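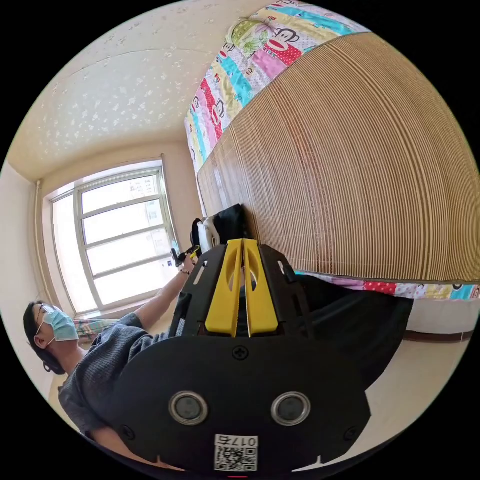 Gretell is a small command-line program that makes sheets of numbered QR labels and keeps a plain text list of what each number belongs to. It was written for the shared stores at Delwood and Tandham, where the old list was kept in two different spreadsheets and the numbers had started to overlap. Each label carries a number in large print with the code next to it, so that a person without a phone can still look the item up. The white label marked 017 is the usual layout, with the number above the square. Stuck on the other way up, the number takes longer to read, but the code scans the same.

What you need

A printer that can print at actual size, a sheet of blank labels and Python 3. There is nothing to run on a server and no account to set up.

Getting started

Copy the folder to your computer and open a terminal in it. Run "gretell new delwood" to start a list called delwood. Then run "gretell sheet delwood" to make the first page of labels as a PDF. Print one page on ordinary paper and hold it against the label sheet before using the real thing. If the rows drift as you go down the page, your printer is scaling. Look for "fit to page" in the print settings and turn it off.

The default page is 20 labels. Other sizes can be set in layout.txt, which has a comment beside each line.

The list

The list is a CSV file with one row per label. The columns are:

number: always three digits, with leading zeros
name: what the thing is, in a few words
place: the shelf, cupboard or room
note: anything else, may be left blank

You can edit the file by hand. If you use a spreadsheet program, set the number column to text first or the zeros will be dropped. Gretell will put them back when it next opens the file, but other programs won't.

Numbers are not used twice. When an item is thrown away, put "gone" in the place column and leave the row where it is. The Tandham list has 63 rows, of which 51 are still in use.

Which labels to buy

We use Minami matt paper labels indoors. Wipe the surface and let it dry before sticking one on. Avoid tight curves, as the corners lift and the code will not read once it bends too far. On small items, leave the plain border uncovered on all four sides of the code.

Known problems

Accented letters in the name column print as boxes on some Windows machines.

The "merge" command does not check for two rows with the same number. Sort the file and look before you print.

Changes

Version 2 changed the separator in the list from a semicolon to a comma. Older files are converted the first time they are opened, and the original is saved beside the new one with .old on the end.

Licence

MIT. See the licence file.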